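**Inventory, Room 21**

Treasa Duggan began the Drisstead inventory in September with the plants. The form allowed one line per item. Item 100 was an artificial plant, long green leaves with a pale stripe, square black pot. Condition: good. Value: none. 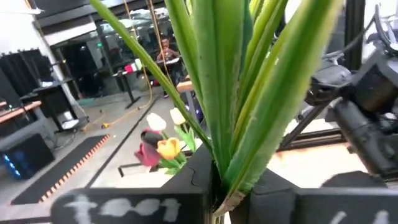 She entered the tulips as item 101, artificial, mixed colors, and stopped at the column marked *Watered by*. The previous inventory had an entry there – Rasmus Ots, daily, 7 a.m.

She checked the stores ledger. Ots had drawn one can of water each morning for three years and signed for it.

Duggan copied his name into the new form, both lines, and went on to the chairs.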